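Whitlock Disc Lock review: two months on my storage unit

After the second break-in down our row I finally tossed my cheap padlock.

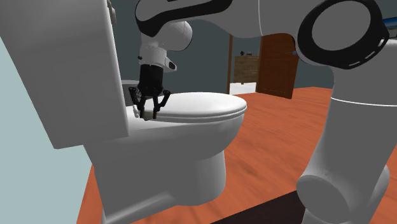 I paid 60 bucks for the Whitlock and it's a chunky thing - hardly any shackle showing, so bolt cutters don't get much to bite on. The key sticks a little on cold mornings (graphite helped!) and you only get 2 keys, which is stingy at that price. My neighbor Chae-won bought one too. I'd give it 4 out of 5.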